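Workcells & Benches > Two-Arm Cells > Service Parts and Setup

Clellon Two-Arm Bench Cell
Sold and serviced by Grestar

The Clellon is a tabletop cell for two light arms, built on a black aluminum extrusion frame with a butcher-block work surface. One arm mounts to the left rail and one to the right. Most buyers use it for handling work with everyday objects, and it is sold as a frame kit or as a complete cell with both arms fitted and cabled.

Frame kit, order code 308. Complete cell, order code 984.

Setting up

Put the frame where it will stay before you fit the arms. Check the work surface with a level in both directions and shim under the posts, never under the wood. The surface needs a small gap on all sides because it moves a little with the season, and a panel jammed tight against the rails will bow.

Side tables are not included. If you stand one against the cell, leave it free of the frame for the first week and mark its position on the floor with tape. Once you are happy with the reach, bracket it to the rail. A table that drifts will spoil every taught position on it, and the fault is easy to mistake for a bad wrist joint.

Checking the gripper fingers

The fingers are matte black and come in matched pairs with angled inner faces. Fit both with the screws finger-tight, close the gripper slowly until the tips meet, then tighten. Open it again and look at the gap from the wrist camera. The two fingers should come into view evenly from the lower left and lower right, with a clear line between them to whatever you plan to pick up. Crockery is a good test, as thin rims and a mug handle show up a crooked finger quickly.
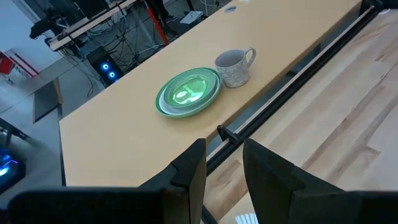

Kayode Afolabi wrote in to say that he would do this check with the arm warm. On his cell the fingers lined up well at switch-on and were out by a hair after an hour of running, and he now lets both arms cycle for 50 moves before he touches a screw. We think that is sensible and have added it to the printed sheet.

Replace fingers as a pair. Mixing an old one with a new one gives uneven grip, even if the old one looks fine.

Cables

Each arm has its own loop of cable at the base and another at the wrist. Leave enough slack for the full turn of every joint – move the arm by hand with the power off and watch the loops at both ends of travel. Tie cables to the fixed links only. A cable tie over a moving joint will cut the jacket in time.

Power should come along the rail on the same side as the arm it feeds, or along one rail with the crossing run behind the cell. Keep network gear off the work surface.

When both arms share the work surface, test the low reaches last. An arm working down into a rack or bin has its wrist cables at their lowest point, and they can drag on the load.
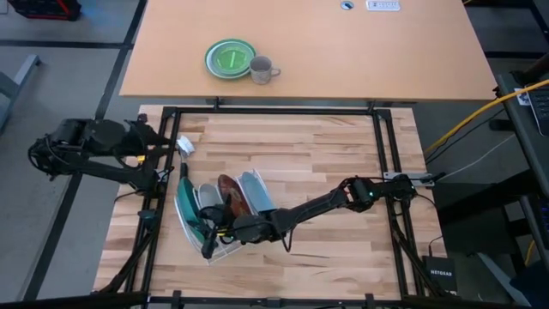
If the cables do drag, turn the wrist half a turn and teach the approach again before you shorten anything. Shortened cables are not covered by the warranty.

Regular care

Go over the frame bolts and rail clamps every 6 months. Wipe the wood with a barely damp cloth and dry it at once. Do not oil it.

Spare fingers, cable sets and rail clamps ship from our Denwood store. The Han base plate is no longer made, and remaining stock will be sold until August.

Page updated Jan 4, 2018

We use cookies to remember your basket and to see which pages are read. By staying on this site you agree to this. Accept | Cookie settings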